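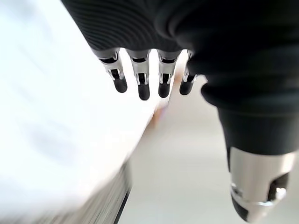

Kam-wah Au, Packing Room Supervisor
July

Search jobs Enter keyword or reference Go

Packing and Tidying Assistant (part-time), ref. 2204

Illier is looking for an assistant to join the packing room at our Dernutitz site. We sell household goods by post, mainly kitchenware, storage boxes and linen, and most orders are packed by hand.

The work is picking items from the shelves, checking them against the order sheet, wrapping anything breakable and sealing the box. At the end of the shift you put unused stock back, flatten empty cartons and wipe down the benches. Returns also need sorting and refolding, and this can be slow.

Hours are 8.30am to 1pm, with extra shifts in the run-up to Christmas if you want them. A full bench gets through 100 parcels in a shift. You won't be expected to reach that in your first month.

You will need to be on your feet for most of the morning and able to lift boxes of up to 700 g all day, with the odd heavier one on a trolley. Neat handwriting helps, as gift notes are written out by hand. Experience is welcome but not needed. Waqas Gilani trains all new starters.

Staff get 40 per cent off the Cuevas tableware range. Parking is free and there is a bus stop outside the gate.

To apply, send a short letter saying what work you have done before and when you could start. Please quote the reference.

Contact: Kam-wah Au, Packing Room, Illier, Dernutitz | © Illier | Back to top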